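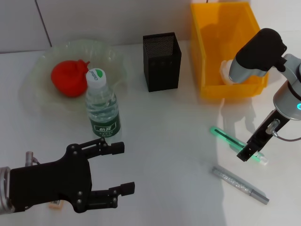
Storage temperatures for winter produce

Members who collected from the Savdale store in January reported pitting and soft spots on tomatoes and peppers kept at home for more than a few days. The pattern is consistent with chilling injury. Both crops are of warm-climate origin, and their cell membranes are damaged by long exposure to refrigerator temperatures. Symptoms often appear only after the fruit is returned to room temperature.

Tomatoes that are not fully ripe should be held at 55 to 60 degrees Fahrenheit, out of direct sun, stem end down. Fully ripe fruit tolerates a refrigerator for 2 or 3 days with limited loss of flavor. Peppers keep best at 45 to 50 degrees. In most kitchens the closest match is the door shelf or an unheated pantry.

Ethylene is the second factor. Apples, pears and ripe bananas give off enough of it to speed softening in anything stored beside them. Cucumbers and leafy greens are the most sensitive. Keep these in a separate drawer.

Do not wash produce before storage. Surface moisture encourages mold, particularly around the stem scar.

The Savdale store packed 348 boxes in January, of which 129 included tomatoes. Starting with the next delivery, tomatoes will travel in the upper crate, away from the chilled greens. The Lavby pickup point will change over four weeks later, once its second set of crates has arrived. Box contents and prices stay the same at both locations.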